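Fri 26 April

I finally found the wrist fault! I've been grumbling on here about it since March, so the people who kept writing in with theories deserve the whole story.

Quick recap. The job I call Pendent is a tidy-up task: pick up a small soft thing, put it in the bedside drawer, shut the drawer. Lovely when it works. But every so often the right hand would press down on the object and stay there, palm flat, motors pushing, while the software cheerfully reported that the grasp was done. The worst one went on for 12 seconds before I got to the stop button, and the hand was warm enough afterward that I left it alone for the evening.

My first guess was the gripping code, so I rewrote it. Same fault. Then I blamed the Duketeck driver board and swapped in my spare. Same fault again, only now I had a spare board with a bent pin.
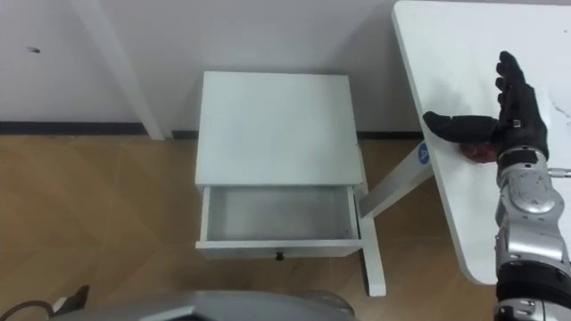

So I started logging everything, all 3633 lines of it from one bad run, and read through it with a big mug of coffee. Around line 441 the force reading from the wrist just froze. It didn't drop to zero, which would have tripped my check right away. It sat on the last good number and kept repeating it – a perfectly healthy-looking number! The arm thought it was barely touching the table, so it kept leaning in.

The cause was a tired connector on the force sensor cable. Wiggle it with the wrist bent one way and you lose the signal; bend it back and everything is fine. I love this kind of bug, even when it has eaten weeks of my evenings.

The new cable is a Crabtree one with a proper locking clip. I also added a check to Fatunon, my little watchdog program: if the force value is exactly the same too many times in a row, the motors cut out. Real sensors are noisy, so a number that never wobbles is a bad sign. I tested it by pulling the plug mid-move and the arm stopped dead. Very satisfying, did it four more times.

Next up is a long run of some 1000 cycles, with me sitting next to the stop button for the first batch. If you run anything with a force sensor, go check what your code does when the reading freezes. Mine did nothing at all.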